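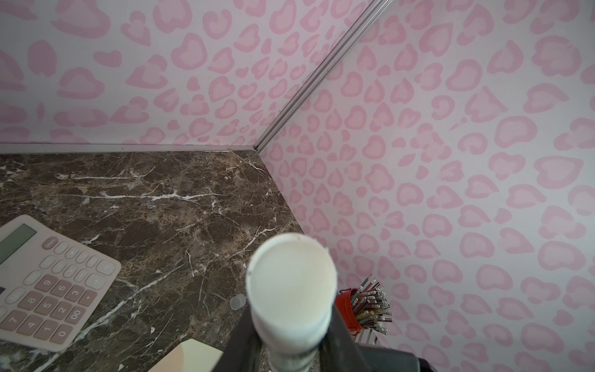

The corner by the worktop, pink leopard print and all

Yuen Park Residents > Buying and moving > Service charge on the new phase?

izzati_m
Hello all, long-time reader and first-time poster! We went round the new homes at Yuen Park on Saturday and rather fell for the place — the pond, the paths through the trees, the lot. The only thing giving me pause is the estate charge, quoted at 3,367 a year for a two-bed. Is that what you all pay, and does it creep up? Izzati Majimbun (hopefully your neighbour by June)

podge_of_plot11
Welcome Izzati! We're at number 11 and have been here eight years, and I'd buy again tomorrow. Ours has gone up most years, but the grass gets cut, the lamps get mended and the children are out on those paths until teatime.

Brurker
I'm afraid I can't agree with Podge there. The grass by the pond is lovely, but come round to Urnitz Close and you'll find two benches that have been broken all winter. We pay the same as everybody else. Ask for the last few years' accounts before you sign anything.

ngan-ling
Bit of both, I'd say. I had a good long chat with the managing agents about the benches and they were perfectly nice, if slow. Izzati, do ask whether the figure includes the reserve fund — mine didn't when I bought, and it was a nasty surprise. Ngan-ling Wu

podge_of_plot11
Fair point on the benches, Brurker, I hadn't walked that way in ages.

izzati_m
Thank you all so much, this is just what I needed! I've emailed the sales office for the accounts and asked about the reserve fund too. Will pop back when they reply.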